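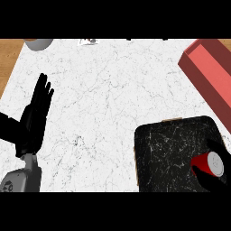 Glenys Rutherford

Minutes of the planning and review meeting for the Skuvix open day, January

Present: Isla Faulkner (chair), Flynn Treloar, Liesl Koller, Glenys Rutherford (minutes)
Apologies: Aroha Whitcombe

1. Previous minutes
Agreed. Flynn asked for the spelling of Grutora to be corrected in item 4.

2. Report on the demonstration
Flynn ran through the simulated table task shown to visitors in the Fairweather room. The two-armed robot works at a white marble top, with a red can, a dark square board and an open red box laid out on it. He put up the view with the can held on its side just over the board in the right hand and the left hand raised, palm flat. Liesl asked whether the left hand had a part in the task. Flynn said it did not at that stage and was left in its resting pose.

Isla said several visitors had asked whether they were watching a recording. It was run live on the day. Agreed that a notice saying so should go by the screen next time.

Liesl felt the talk before the demonstration was too long. People at the back could not hear the second half. Flynn will cut it down and use the microphone.

3. Attendance and website
The open day page had 2,492 visits up to the morning of the event. School parties came in groups of 19, and this was too many for the Fairweather room with the chairs out. Isla to ask whether the chairs can be stacked in the corridor.

4. Visit to Grutora
Grutora have offered us a return visit to see their packing line. They can take us at 2 pm and need names in advance. Liesl and Flynn would like to go. Aroha had sent a note asking to be included. Isla will reply to them.

5. Money
The budget for the next open day is 3,000 pounds, the same as before. Merkix have not yet sent their invoice for the screen hire. Glenys to chase.

6. Any other business
The side door was found unlocked after the event. Flynn to check it when closing up in future.

Actions
Flynn: shorten talk, write notice for screen, side door
Isla: chairs, reply to Grutora
Glenys: Merkix invoice

Date of next meeting to be sent round by email.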